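Fórum Genier > Blogs e escrita > Conversa geral

Tópico: Mudar o blog de endereço ou deixar como está?

adafiore
Tenho um blog de costura e arrumação de casa há seis anos, alojado na Jestonness. São 174 textos e 2498 comentários, quase tudo conversa com as mesmas leitoras de sempre. Recebi o aviso de que o plano gratuito vai acabar em março. Posso pagar, posso exportar tudo para a Sorero ou posso fechar e começar outro do zero.
O que me prende são os comentários. Os textos tenho guardados no computador. Os comentários não. Alguém já fez esta mudança?

renzo_db
Fiz no ano passado. Os textos passaram bem, as datas também. Os comentários passaram sem os nomes, ficaram todos como "anónimo". Escrevi para o apoio e responderam que era assim mesmo. Se os comentários são o que te interessa, paga o plano e não mexas.

Zanetti_G
Discordo do Renzo. Os nomes só se perdem se exportares pelo botão do painel. Há uma exportação completa nas definições avançadas, que demora mais e manda um ficheiro por correio eletrónico. O meu blog passou com os nomes todos. Perdi foi as respostas encadeadas, ficou tudo seguido, por ordem de hora.

renzo_db
Essa exportação completa não existia quando eu mudei. Se agora existe, ótimo. Mesmo assim, sem o encadeamento, metade das respostas não faz sentido. Um "obrigada, vou experimentar" solto no meio de 40 comentários não serve para nada.

Nazareno R.
Eu fecharia e começava de novo. Fiz isso duas vezes e não me arrependi. O blog antigo fica guardado num ficheiro, para quem o escreveu, e o novo começa sem peso. As leitoras que gostam mesmo vão atrás.

adafiore
Nazareno, não vão todas. Tenho leitoras de oitenta anos que chegam ao blog por um atalho que o neto pôs no ecrã. Se o endereço muda, para elas acabou.
Gerardo, vou procurar essa exportação. Está em que menu?

Zanetti_G
Definições, depois Conta, depois Cópia de dados. Marca a caixa "incluir autores dos comentários", que vem desmarcada. No meu caso o ficheiro chegou 28 horas depois. Confirma também as imagens, porque algumas minhas ficaram a apontar para o endereço antigo.

adafiore
Fiz um teste com um blog vazio na Sorero, só para ver como fica o aspeto. Copiei para lá um bocado do texto de abertura e uma imagem. O tipo de letra é mais pequeno do que eu queria, mas a imagem aparece na largura toda e com a legenda por baixo. Colo aqui como ficou.
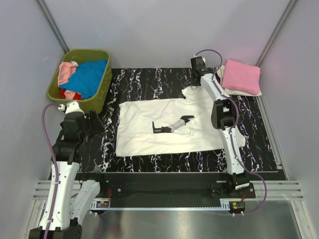 Camisa branca estendida sobre a base preta, com um canto ainda em pregas.

Corrado_Marino
O aspeto parece-me bom. A legenda podia estar um pouco mais afastada, mas isso muda-se no modelo. O tipo de letra também, em Aparência. Eu uso o tamanho 18 e as minhas leitoras deixaram de se queixar.
Quanto ao endereço: se tivesses domínio próprio, nada disto era problema. Compras um nome, apontas para onde quiseres e ninguém dá pela mudança.

renzo_db
Só que ela não tem domínio próprio, tem o endereço da Jestonness. Comprar agora não resolve o atalho das senhoras.

Corrado_Marino
Resolve daqui para a frente. Paga um ano na Jestonness, compra o domínio, põe um aviso fixo no topo e durante esse ano as pessoas vão trocando. Foi o que fiz quando saí da Mancuso. No fim do ano quase ninguém entrava pelo endereço velho.

Nazareno R.
Um ano a pagar duas coisas por causa de um atalho. Acho exagerado. Um telefonema ao neto demora cinco minutos.

adafiore
Não tenho o telefone dos netos das minhas leitoras, Nazareno.
A ideia do Corrado agrada-me. O plano pago mais barato chega-me, não preciso de estatísticas nem de loja. Também me dava tempo para rever os textos antigos, que têm ligações mortas por todo o lado.

Zanetti_G
Se fores por aí, faz na mesma a cópia completa agora. Quando o plano gratuito acabar, não sei se a opção continua no mesmo sítio. E guarda-a em dois lados.

renzo_db
Nisso concordo com o Gerardo. Eu continuo a achar que não valia a pena sair, mas a cópia faz-se sempre.

adafiore
Pedi a cópia às dez da noite, com a caixa dos autores marcada. Ainda não chegou nada. Entretanto escrevi o aviso para o topo do blog e já tenho duas leitoras a perguntar se vou deixar de escrever. Vou ter de o redigir de outra maneira.

Corrado_Marino
Põe na primeira linha que o blog continua. Só depois falas do endereço. Eu fiz ao contrário e recebi despedidas durante uma semana.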